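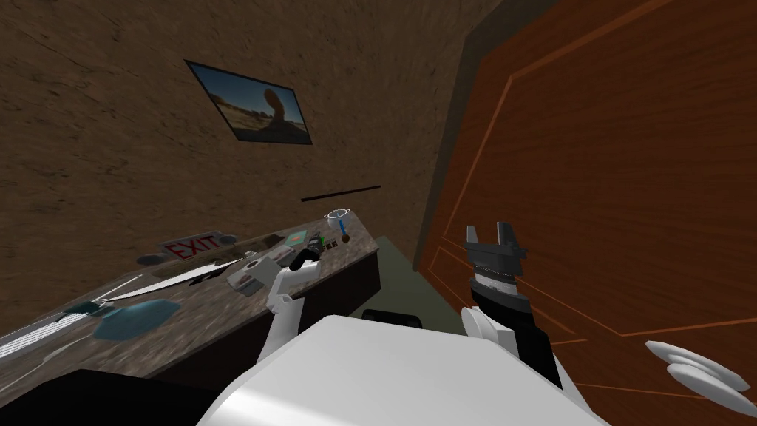 Running the kitchen tap before filling the first bottle spoils the sample, one household from the pilot wrote back to us, and the instruction sheet should say so on page one instead of page two. The sheet has been changed accordingly. The remaining terms of participation are set out in this call.

March
By the Bilyk Water Laboratory sampling desk

Call for participants: residential tap water study, Gromcombe and Arkumley

Bilyk Water Laboratory is recruiting households for a study of lead, copper and hardness in drinking water at the kitchen tap. The study area is the Gromcombe distribution zone and the part of Arkumley supplied from the same main, a total of 2364 service connections. Samples taken at the treatment plant and in the street do not show what the water picks up in the service line and indoor plumbing. The study measures that difference under normal household use.

Households wanted

We are enrolling 37 households. Single-family houses, duplexes and apartments are all eligible, owned or rented. Tenants do not need the landlord's consent to sample, but will need it if the service line is to be inspected at the meter. Inspection is optional and does not affect enrollment.

Priority goes to homes with original copper pipe and soldered joints, homes where the service line material is unknown, and homes at the ends of dead-end mains. A smaller group with plastic plumbing throughout will be enrolled for comparison.

A household cannot take part if the kitchen cold tap is fed through a softener or whole-house filter that has no bypass, if the water is supplied from a private well, or if plumbing work is planned during the sampling period. Pitcher filters and filters on a separate drinking tap are not a problem. Refrigerator dispensers are not sampled.

What participants do

Each household completes 2 sampling rounds, one in spring and one in late summer. Water temperature affects how much metal dissolves, and results from a single season are hard to compare between homes.

For each round, a kit is delivered to the door. It contains wide-mouth bottles with printed labels, a thermometer strip, a record form and a return bag. Sampling is done early in the morning, before any water has been used anywhere in the home. That includes toilets, showers, ice makers and lawn irrigation. The water must have stood in the pipes for at least six hours.

The procedure is as follows. Place the first bottle under the cold kitchen tap, open the tap fully and fill to the shoulder. Without closing the tap, fill the remaining bottles in label order. Do not rinse the bottles. Do not remove the aerator. Write down the time the water was last used the night before and the time the first bottle was filled. Filling the set takes almost 15 minutes, including the form. If someone flushes a toilet during the night, postpone to another morning; there is no penalty for postponing.

Kits are collected from the doorstep on Saturday morning. Samples should be kept out of direct sun but do not need refrigeration. Acid preservation is carried out at the laboratory, so the kit contains no chemicals.

Analysis and results

Metals are measured by mass spectrometry and hardness by titration. Each batch includes field blanks and duplicates. Participants receive a written report for their own address after each round, giving the result for every bottle in the order it was filled. High lead results are reported by telephone as soon as the repeat analysis is complete.

Addresses are held by the laboratory only. The data set passed to Plirnisent, which is preparing the distribution model, carries a pipe category and a main segment number in place of the address. Participants may withdraw at any time before the second round is analyzed.

There is no charge for taking part and no payment. Households that complete both rounds may request one additional sample from a bathroom or basement tap.

How to apply

Application forms are available at the laboratory front desk in Gromcombe and at the Arkumley public library. State the type of home, the year it was built if known, the pipe material visible where the line enters the building, and any treatment device connected to the cold water. Write "unknown" where applicable. Applications are reviewed in the order received within each pipe category, and unsuccessful applicants are kept on a reserve list until the spring kits have gone out.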